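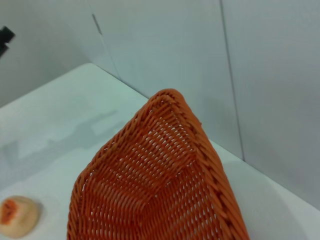

La sección de menaje es la que más visitas recibe en el archivo de Savden, y no sabemos si alegrarnos. Llevamos 12 años guardando cestas, bandejas y paneras que sus dueños iban a tirar, y a estas alturas tenemos 100 piezas en las estanterías y varias más debajo, esperando turno. La naranja de tiras de plástico brillante, trenzadas en diagonal para que parezcan mimbre, es de las que provocan discusiones: hay quien la llevaría a la mesa y hay quien la llevaría al contenedor. El plástico no engaña a nadie, pero tampoco parece que lo intente con ese color.

El borde
Va rematado con un cordón más grueso, retorcido como una soga. Es la parte que todo el mundo toca primero, y también la que peor se limpia -- un cepillo de dientes viejo y paciencia.

El fondo
Entre tira y tira quedan huequecitos rectangulares por los que asoma el blanco de la mesa. Para pan de molde, perfecta. Para lentejas, no la recomendamos.

El color
Mandarina donde le da la luz, naranja quemado en los pliegues. En el catálogo interno la apuntamos como «naranja Flollau», por el mercadillo del que salió, y así se ha quedado.

La sala de menaje abre por las mañanas hasta las 12, salvo en agosto. Las cestas no se prestan ni se venden; las donaciones se aceptan, previo aviso y de una en una, por favor.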